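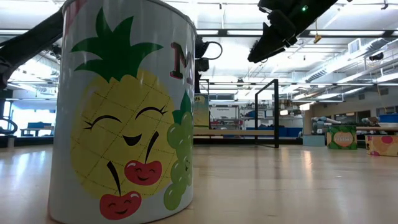

Re: Canned fruit past the date, keep or toss?

geerts_pantry
Cleared the basement shelves in October. Some of the fruit is 2 years past the best-by date. No dents or rust. My sister says toss it all.

Badov50
Keep it. Best-by is about quality. Pineapple goes a bit soft and that's all.

elspeth_imrie
I disagree on pineapple. High acid fruit is hard on the can lining. I go 18 months and then it goes in the trash.
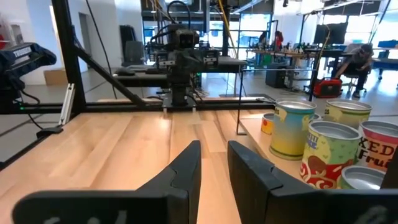 Cans grouped on the raised board

Badov50
18 months is way too cautious. I have eaten older peaches and they were fine.

elspeth_imrie
Peaches aren't pineapple.

kvasic
Depends on storage too. My garage hits 90 in summer and I lost nearly 50 cans that way. Swollen lids, all of them. If a lid bulges, don't open it to check.

geerts_pantry
Basement stays cool. What do you write the dates on?

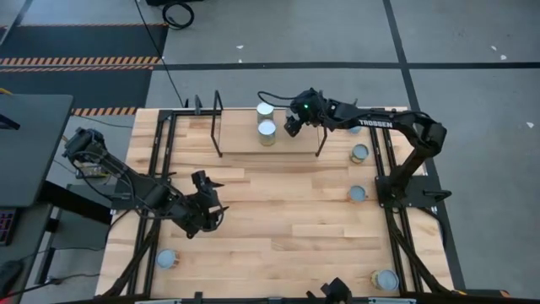 Butcher-block table

kvasic
Masking tape on the lid, month and year. Marker rubs off bare metal.

elspeth_imrie
Tape on the side. Lids get stacked.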